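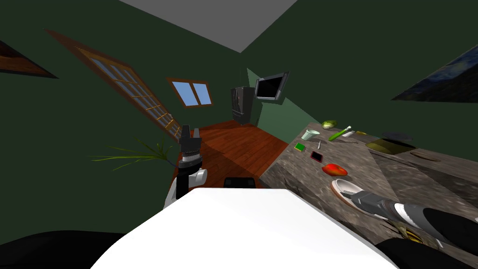
Folke Bråten
List moderator, Papercut and Silhouette list

Re: black paper, glue and backing for the spring set

Halvard, answers mixed in with your text. I have trimmed the part about the postage, which we already settled off the list.

On 21st September, Halvard Strand wrote:

> I have almost 30 cuts to finish for the library by March and I am
> down to my last few sheets of the old black. The shop offered me
> Sandine or Dustar in the same size. Has anyone used either one for
> fine work?

I have used both. Sandine is the one I would buy. It is 200 gsm in the black, so it feels heavy if you are coming from the old stock, and you will go through blades faster. It cuts clean on a curve and it stays flat after a week on the bench. The black goes all the way through, so you don't get a pale line along the cut edge.

Dustar is thinner and easier on the hand, but mine was white in the core. From across the room you can't tell. In a frame at eye level you can, and going over the edges with a marker is slow work. I still use it for practice cuts and for templates.

One warning about Sandine: the two sides are not the same. One has a slight shine. Mark the back of each sheet in pencil before you cut it down, or you will end up with a pair of portraits that don't match under a lamp. I did that with a bride and groom and had to cut the groom again.

> For glue I have been on Stikier for years but the last tube left
> marks that came through the paper after a few months. Is it me or
> did they change it?

I can't say if they changed it. I had marks once with Stikier and it was my own doing, too much glue and too much weight on top while it dried. What I do now is put tiny dots on the back with a toothpick, well in from the edge, and none at all on narrow parts like lashes, ribbons or stems. Those can float. If you want to be safe, paste up a scrap today with the tube you have and leave it on a sunny windowsill until you are ready to mount.

A few people on the list use wheat paste. I have tried it and the thin parts curled on me. If somebody has a recipe that works on heavy black paper, please post it with the proportions.

> Last thing. The library wants them mounted on gray instead of cream
> because of the new walls. I am worried they will look dull. I was
> thinking of cutting more detail inside each figure to liven them up.

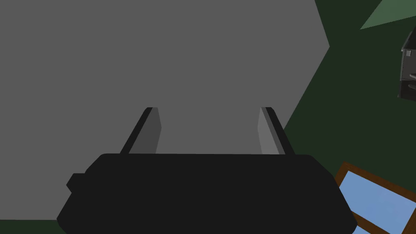

I would leave the inside of the figures alone. Gray backing takes some of the contrast away, and small inner cuts are the first thing to get lost. A collar slit that looks crisp on cream just looks like a scratch on gray. Put the time into the outline. The gripper is a fair case of it: the body is close to solid black on flat gray, nothing to read on the face of it, and you still get the shape from one long straight top edge that rounds off and slopes away at both ends. The little piece that sticks out on the left does more than any amount of detail in the middle would. On a head, that job goes to the nose, a loose curl, the knot of a scarf. Let one or two of those stand clear of the rest and keep the long lines plain.

Do try more than one gray. Sastry sells a mount board in several shades and will send offcuts if you ask. Lay a finished cut on each one, stand them against the wall where they will hang, and look from the doorway. I went one shade lighter than I had planned the last time I did this – the middle gray was fine on my bench and too heavy in the hallway.

Leave more margin than you do on cream, too. I go up by the width of a thumb on all sides. And ask the library what kind of bulbs they have over that wall before you pay for board. A warm bulb turns some grays brown.

> I think that is everything. I can bring the finished ones to the
> next meeting if people want to see them.

Yes, bring them. I will bring the Sandine I have left and you can cut a sheet before you order. If anyone else wants in on an order, write to me off the list and tell me how many sheets. The supplier drops the price at 700 sheets and again at 1000. We won't reach the second one, but the first is possible if the school joins in as they did last time. I need sizes as well as numbers.

Two list matters while I am writing. Please cut down the quoted text when you reply, the digest readers have to scroll past all of it. And if you change the topic, start a new subject line. The thread on scissors is still going under "Re: parking at the hall" and I can never find it when I want it.

Folke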